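Community Tool Library and Repair Program
Progress report to the Cenis Fund, second period
Prepared by Maysoun Khoury, program manager

Summary

The program is on schedule in two of its three areas. Lending is ahead of the target in our agreement, the repair evenings are steady, and the outreach work in the Nuler apartments is behind. Spending is in line with the budget except for shelving, covered below.

Lending

We set a target of 3,000 loans for the period and recorded 3,174. Most of the growth came from garden tools and floor sanders. Ladders are still the item people wait longest for. We bought two more extension ladders from Tomaszewski in February and the waiting list got shorter, but it has not gone away.

Late returns remain a problem with the power tools. We now send a text message the evening before an item is due, and a second one at 9 in the morning on the day itself. Members have told us the second message is the one they act on. We have not raised the late fee and do not plan to during this grant.

The Herkex catalog software is in full use at the front desk. Moving the old paper cards into it took longer than we told you it would. Many cards had no purchase price, and we had to look up replacement values one at a time. Members can now reserve from home, and the desk phone is much quieter as a result.

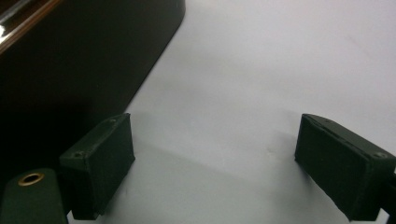 Repair evenings

We held 9 repair evenings, as planned. Lamps, vacuum cleaners and sewing machines make up most of what comes in. We changed the sign-in so that people describe the fault before they sit down, and the fixers say this saves them time at the start of each job. Items that need a part are tagged and go home with the owner – we do not have room to store them between sessions.

Two of the fixers have asked for a second soldering station. It fits within the small equipment line and we will order it next month unless you object.

Outreach

The agreement calls for 25 new households from the Nuler apartments. We are short of that. The building changed management during the period, and our request to put a sign-up table in the lobby had to be made again from scratch. We now have written permission and two dates. The flyers have been translated into Arabic and Spanish and are printed.

I expect to reach the number by the end of the next period, although it will depend on turnout at those two tables.

Budget

Shelving came in over the estimate. The floor in the back storage room slopes, and the units had to be fixed to the wall, which added labor. We covered the difference from the printing line, where we had money left. No other line has moved, and we are not asking for additional funds.

Next period

– Run both lobby tables at the Nuler apartments
– Service all floor sanders before the spring rush
– Finish entering replacement values for hand tools
– Send you the member survey results with the next report

The current expense sheet and the loan totals by category are attached.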